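How to Check a "Record Goalscorer" Claim Before You Share It

Every July the same lists go around: top scorer ever, best left back in front of goal, and so on. I don't trust most of them. When Moffat sold their striker Felicja Górecki, three sites gave her three different totals. Here's how I check.

Step 1. Find out which games count
League only? Cups? Preseason friendlies? If the list doesn't say, assume somebody picked whatever made the number bigger. Górecki's "800 career games" looked a lot less impressive once I took out the youth matches.

Step 2. Go to the club's own match reports
Stat sites copy each other, mistakes included. Bidberg credited Yareli Olvera with 21 league goals. The match reports gave two of those as own goals, and the page still hasn't been fixed.

Step 3. Check the position
"Highest-scoring defender" often means a winger who filled in at the back for a month. Look at the lineups for the season in question.

Step 4. Take the penalties out
They count, sure. But a list that mixes them in without saying so is hiding something you'd want to know. 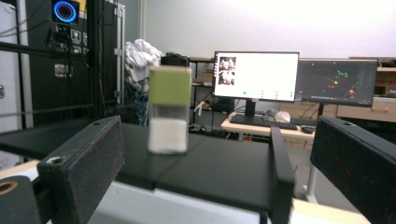 Step 5. Write down where you got it
Put the source and the date next to the number. Mine for Olvera reads "Bidberg match reports, 3rd August." If a site can't do that much, I leave its number alone.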